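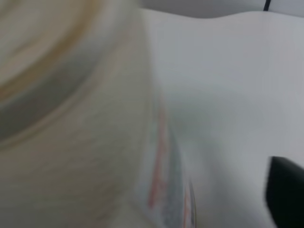 Wrist view next to a cream-colored cylinder, gripper finger at lower right. Blurred by motion.

Wrist camera and tabletop work: FAQ
Govska cell rules, for everyone who runs an arm. Last edited 19 August 2023 by Matilde Abreu

Quick answers first. If yours isn't in the list, write to Matilde or Prasetyo Ismail, not to the general inbox.

Do these rules apply to me?
If you start, stop, teach or reset an arm, yes. Also if you only load the table. Visitors stay behind the yellow line and don't need to read this.

Which speed do I use near an object?
Slow preset. Full preset is for open travel only, nothing within a hand's width of the fingers or the camera housing. Switch BEFORE the approach, not during.

My wrist frames are smeared. Throw them out?
No. Keep them, tag them "blur". One blurry frame during travel is normal. Blur right when the fingers are closing is not, it means you're still on the full preset or the camera bracket is loose. Check the bracket first, two screws, takes a minute.

What counts as blurred?
If you can't read a printed label on the object that you can read standing at the table, it's blurred. Don't argue with it, tag it. Half the frame smeared and half clean still gets the tag.

Something big and close fills half the view. Is that a near miss?
Not by itself. Wrist cameras sit low and near things look huge. It's a near miss if the arm was outside its planned path, or if you hit stop because you thought it would touch. In both cases fill in the short form (form 44). Same shift please.

Do I have to file if nothing got touched?
Yes. That's what near miss means. Wenceslao Cabral reads every one and he doesn't hand out blame for them. The reports we got in May are how we found the bad return path on the Cardoso table, so they do get used.

Can I put a cloth or sheet on the table?
Only if it's flat and clipped at all corners. Folds catch fingers and they throw off the height check. Loose sheet = no run. White is fine, gray is fine, shiny is not.

Cables?
Behind the work area, tied down, never across the reach of the arm. If you can see a cable in the wrist view, go look at where it runs before you start. It may be well behind the table and perfectly ok, but go and look. The camera is a bad judge of distance and so are you from the desk.

How far should spare objects be from the target?
Open finger width plus a thumb. Round things get more room, they roll. Cans, cups, rolls of anything: stand them on end, or use the stop strip.

Can I reach in while it's paused?
No. Pause is not stop. Pause holds the motors on and any queued move goes as soon as someone hits resume, and that someone might be sitting at the other desk. Press stop, wait for the steady amber light, hang your tag, then reach in.

Who can take my tag off?
You. If you went home with it in your pocket, Dede Lamptey can clear it after calling you. Keep your phone on. The number is ext. 3139 if you need Dede first.

Finger pads, how often?
Look at them at the start of each shift. Swap at 74 hours of run time or as soon as you see a split, whichever is first. Write the hours on the sheet taped to the cabinet door. Old pads go in the bin, not back in the drawer!! We keep finding them in the drawer.

Do I need to wipe the camera?
Start of shift, dry cloth, no spray. Spray gets behind the ring and then it fogs for the rest of the day.

Is the Vivalach checklist still valid?
No, replaced by the one-page Plalleck sheet. If your binder has the old one pull it out. The order of steps is diferent and mixing the two is worse than having neither.

I'm left-handed and the stop button is on the right.
Ask for the second button. It's on a long lead and clips to either side. Test both buttons before the first run, each one alone.

Can I run alone in the evening?
Slow preset only, and someone else in the building who knows you're there. Tell them, don't assume they noticed. No alone work on a new path, ever, until it has 39 clean cycles logged.

What's a clean cycle?
Start to finish, no stop, no pause, no hand on anything. Restart the count if you change the path, the pads or the table height. A new camera angle doesnt restart it.

Training?
Sofia Correia does the sessions. Bring closed shoes, leave the lanyard in your locker. Refresher once a year, or after any form 44 with your name as operator.

Printed copy?
One on each table. Check the date matches the top of this page.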